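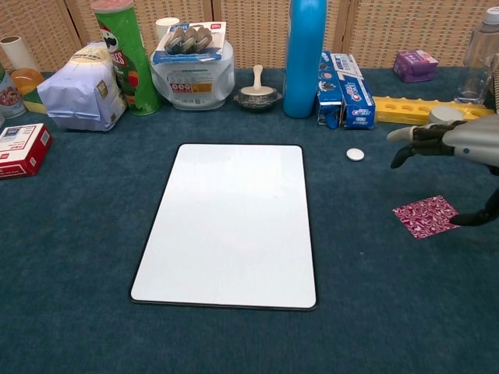

*A small whiteboard laid flat on a carpeted table, blank side up, ready for ruling.*

## Making a reusable stock board for dry goods

A stock board is a whiteboard marked with a permanent grid and filled in with ordinary dry-wipe pen. The grid stays put when the entries are wiped. It suits a larder or shelf where tubs, bags, cans and bottles come and go at different rates.

### What you need

- A small whiteboard with a smooth surface, used in portrait
- Fine-line tape, 3 mm wide, black or grey
- Steel rule, at least as long as the board
- Soft pencil
- Craft knife with a fresh blade
- Dry-wipe pens, fine tip, two colours
- Lint-free cloth and board cleaner

I use Ondeck tape. Ngau tape is cheaper and sticks as well, but it stretches if pulled and then creeps back over the following week, leaving gaps at the border. If you use it, lay it down slack.

### Preparing the surface

Work flat. A board propped against a wall will flex under the rule, and the lines will bow. Carpet or a folded blanket on the table stops the board sliding and protects the back. Push the goods to the rear of the table and leave both sides clear, as the rule will overhang when you cut across.

Clean the face even if it is new. Wipe with board cleaner, then with a cloth dampened in plain water, then dry it. Tilt your head until the light catches the gloss: any smear shows up as a dull patch. Tape laid over a smear will lift.

### Setting out the grid

1. Measure the writing area inside the border, not the full board.
2. Mark off a heading row at the top, slightly deeper than the others.
3. Mark rows down both long sides at 18 mm spacing. Closer than this and a fine pen becomes hard to read at arm's length.
4. Mark the columns: item, container, amount, opened. The item column should take half the width.
5. Lay the horizontal tapes first, then the verticals over them.
6. Trim the ends just inside the border. Use light pressure – the knife should part the tape without scoring the face.
7. Rub down every line with the back of a spoon, paying attention to the crossings.
8. Leave overnight before writing on it.

Pencil marks come off with a damp cloth once the tape is down.

### Filling it in

Group entries by container, since that is how most people look for things. Cans and tins go first, then bags, rigid tubs, bottles and small boxes. Write amounts in one unit throughout. "500 g" and "half a kilo" on the same board will cause mistakes.

Use the second colour only for opened packets. Bags with a folded top should be entered as opened on the day the seal is broken, with the month alone in the last column (February, for instance).

Items without a fixed place, such as a pestle or a spare lid, do not belong on the board.

### Care

Wipe along the rows, never across them. Residue collects against the tape edges and can be lifted with a cotton bud. Replace single lines as they fray.

The printable column headings are on the Ganness downloads page, sheet 76. They fit the heading row at full size.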